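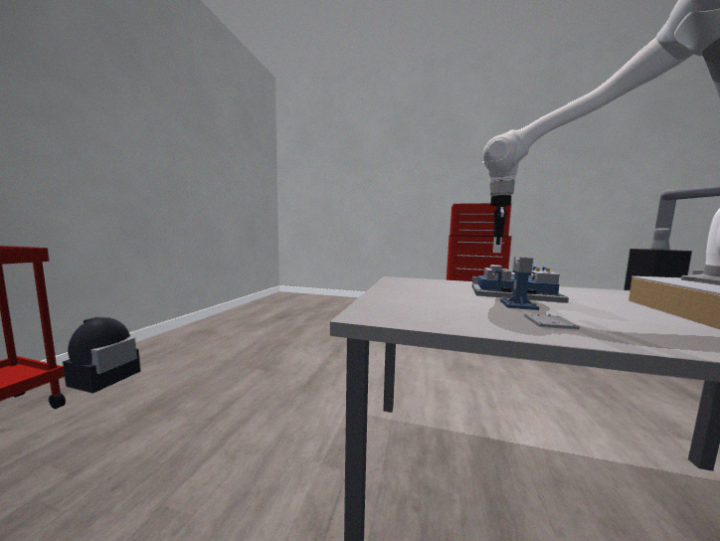

Page 2 of 9

Older posts | Newer posts

The sourdough situation, and why I've gone back to the shop

Right, so I promised an update on the bread and I've been putting it off, mainly out of embarrassment. Those of you who were here in the winter will remember I was very full of myself about the starter. I had a jar on the windowsill, I had a special cloth, I had opinions on flour. I was boring people at bus stops.

Well, the jar is in the recycling and I bought a sliced white from the Co-op this morning. It was lovely. I had it toasted with too much butter and I'd do it again.

It went wrong in April, when we moved over to Brurcombe. The old kitchen in Lotbridge was tiny and damp and horrible in most ways, but it was always warm because the boiler lived in the cupboard next to the bread bin, and I think that boiler was doing most of my baking for me. The new kitchen faces north and has a stone floor, and you can feel the cold coming up through your slippers at breakfast. The starter hated it from day one. It used to climb up the jar overnight and now it just sat there with a layer of grey water on top, smelling of nail varnish remover.

I tried all the usual things. Airing cupboard (too hot, it went mad and then collapsed). Top of the fridge (no change at all). Oven with the light on, which worked beautifully for two nights, until I forgot it was in there and preheated the thing for fish fingers. If you have never smelled a plastic lid melting on to a jar of fermented flour, I can't recommend it. We had the windows open until bedtime!

So I started a new one from scratch and got as far as a loaf. I'll give you the recipe I was using, in case your kitchen is kinder than mine: 400 grams of strong white, a big spoonful of wholemeal, water until it looks a bit too wet, salt, and a good dollop of starter. Leave it, fold it, leave it again, go to bed, bake it in the morning in the heaviest pot you own. In Lotbridge that gave me a proper round loaf with a crackly top. In Brurcombe it gave me something you could have used to prop open a fire door. I ate it anyway, as croutons, for almost a fortnight.

The bit I do miss is the routine. I liked having a job to do last thing at night that wasn't looking at my phone. I liked the scraping of the bowl and the flour on everything. And I liked having bread to give away – people are so pleased with bread, even quite bad bread, in a way they never are with a jar of chutney. I've still got chutney from two Christmases ago if anybody wants it.

What I don't miss is the washing up. Dried dough is basically cement. I ruined a perfectly good sponge every single week, and there's a patch on the worktop in the old place that I suspect will outlive the building.

For now I've dug out the packet yeast and I'm making rolls, which take an afternoon, don't need feeding and come out the same every time. The last lot had cheese in and vanished before they'd cooled down. I also want to have a go at soda bread, as a couple of you suggested it under the last post, and I've got half a carton of buttermilk that needs using up by the weekend. Does it freeze? The bread, I mean, though I suppose I could ask the same about the buttermilk.

I'm keeping the proving baskets for the time being. One of them has got onions in it and the other is full of clothes pegs, so they're earning their keep.

Next time it'll be the garden, if it ever stops raining long enough for me to get out there and look at it.

Posted in: Kitchen, Moaning
Tags: bread, moving house, things I have melted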